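3.2 Where the household's work gets done

Before we come to the interviews themselves, it is worth lingering over the island counter, since so many of our respondents did exactly that. When we asked people to walk us through their home on an ordinary Wednesday, most of them took us straight past the front room, apologised for the dining table (usually covered in post) and stopped at the kitchen island. It was there that they put the kettle within reach, there that they leaned while talking, and there that the interview tended to happen whether we had planned it or not.

Of the 576 households that returned our questionnaire, 344 had an island or a fixed counter of some kind that could be reached from more than one side. We had expected such households to talk mainly about cooking. They did talk about cooking, and at generous length, but they talked just as warmly about homework, parcels, birthday cards and the long business of deciding what to do at the weekend.

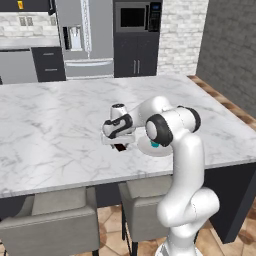
Figure 3a. Kitchen island with a white marble top and a round white plate.

The material of the top came up far more often than our question sheet had allowed for. Owners of marble, in particular, spoke of it with a mixture of pride and worry. One respondent in Rosham, whom we shall call Maria, told us that she had wanted a marble counter for 30 years and had spent the first month after it was fitted following her own children about with a cloth. By September she had given up, and she described the lemon stain beside the sink with real affection. Idrisa Nyamweya, who carried out the Rosham visits, noted that Maria rested her hand on the stain while she spoke of it.

We found this shift from guarding a surface to living on it in a good many accounts, and we have come to think of it as a kind of settling in. It rarely followed a decision. People simply noticed, often while talking to us, that they no longer reached for the coasters.

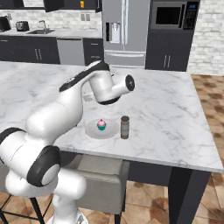
Figure 3b. The marble countertop of the island.

Shared use was a more delicate matter. In the Nyaga household, where three generations cook together, each person had a stretch of counter that was understood to be theirs, although no one had ever said so aloud. The grandmother worked at the end nearest the window, and a school bag left there would be moved, kindly but without delay, to the floor. The Grustetti family had no such habit and were rather amused by our asking - they seemed to work wherever there was a gap, and to argue cheerfully when there was none.
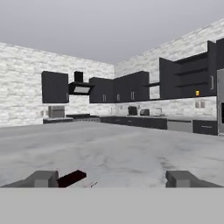
Figure 3c. Veining in the marble, with the kitchen beyond and small items near the counter's edge.

Small things left lying about deserve a word as well, because our respondents gave them so many. A pencil, a hair clip or a key without a lock might stay on the counter for weeks, and several people could tell us precisely how long. We asked 50 of the households to keep a simple diary of such items, and we return to those diaries, with thanks for the care taken over them, in section 4.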